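Setting Up Your Restaurant List (Part 2 of the Rerkville Eats Guide)

Okay, so by now you should have your free account on Druscombe and a blank list staring back at you.

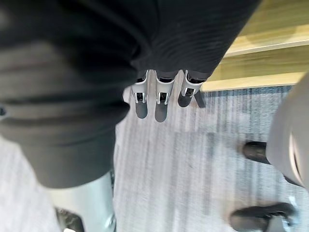 If you don't have both of those yet, go back and do Part 1 first, it takes maybe five minutes. I'll wait!

My own list has 36 places on it right now, and I've eaten at most of them (the taco spots went first, obviously). I've rebuilt the thing more than once, so these steps are the way I'd do it if I were starting over tonight.

Step 1. Name your list. Tap the pencil at the top and type something you'll recognize later. Mine was called "Food" for a whole year and I kept opening my grocery list by mistake.

Step 2. Add your first nine places. Type the restaurant name and pick it from the drop-down. Stop at nine for now. You'll want to test your settings on a short list before you go wild.

Note: Some of the newer places don't come up in the drop-down. Sjöberg, the little bakery and brunch place off the square, only shows up for me if I type it with the two dots over the o. If your keyboard is fussy about that, type "berg" and scroll.

Step 3. Turn on neighborhoods. Go to Settings, then Sorting, and switch "Group by area" on. I love this one. We'll be out running errands on the north side and I can see right away that we're close to something we've been meaning to try.

Step 4. Set up your tags. I keep it to these:

Happy hour
Brunch
Patio
Worth dressing up for
Get the dessert

You can have more, but I had a ton of them at one point and never used half. To add a tag, hold your finger on the restaurant name until the little menu pops up, then tap Tag.

Caution: Don't tap Clear in that same menu. It sits right under Tag and it wipes everything you've written about that place, with no undo. I lost all my notes on the short rib at Grundico this way, and I'm still a little sore about it. (We went back and ordered it again. For research.)

Step 5. Put in the happy hour times. Open a restaurant, scroll down to Hours, and tap "Add special hours." Type in the start and end times and check off the days.

Note: Call first if you're driving any distance. Places change their happy hours all the time and the app only knows what you tell it. Grundico moved theirs in September and we showed up an hour late for the half-price flatbreads, so we had the full-price ones, and they were still so good.

Step 6. Write your notes right after you eat. Each place gets up to 2,000 characters, and that's plenty unless you get going about a bread pudding. I put down what we ordered, what I'd skip, and anything we asked for that wasn't on the menu.

Step 7. Share it. Tap the arrow, then "People with the link." Leave editing off unless you want your brother-in-law adding wing places.

Caution: Sharing shows your notes too. If you wrote something grumpy about a friend's favorite spot, switch it to "Names only" before you send the link.

Once your short list looks right, go ahead and add the rest. Part 3 covers checking places off and sorting by what you've already tried.

Last updated 12/5/25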